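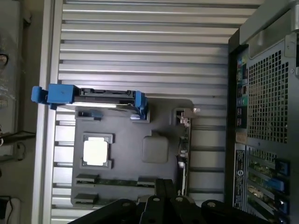 # Robot cell rules: common questions

These apply to the two teardown cells at Dirnlow. Piltthorpe has its own sheet.

**Who can start a run?**

Anyone on the signed list by the door. If your name is missing, see Morven Laing before you touch the pendant.

**How should the tower be placed?**

On its side on the slotted table, cover off, with the open side facing up. Keep cables clear of the arm's path.

**Does the mains lead have to come out first?**

Yes, always. Pull it at the tower, hold the power button in for 22 seconds and wait for any fans to stop. Switching off at the wall is not enough.

**Which parts may the robot handle?**

Drive carriers and memory modules. Processors are lifted by hand, by someone wearing an earthed wrist strap.

**What grip force do we use?**

Start at 17 newtons for drive carriers. Memory has its own setting in the program and you should not change it at the cell.

**A latch won't open. Can I help it along while the arm is holding?**

No. Press stop, wait for the arm to park, then open the gate. Free the latch by hand and restart from the last saved step.

**What happens to the drives?**

They stay in their carriers and go into the locked crate. Write the tower's number on the crate sheet as each one goes in.

**How often are the finger pads checked?**

Every 264 cycles, or sooner if a part slips. Tibor Sipos keeps the spares.

**Who do I tell about a near miss?**

Oanh Đinh, before the end of your shift, even if nothing was damaged. Forms are in the tray under the pendant hook.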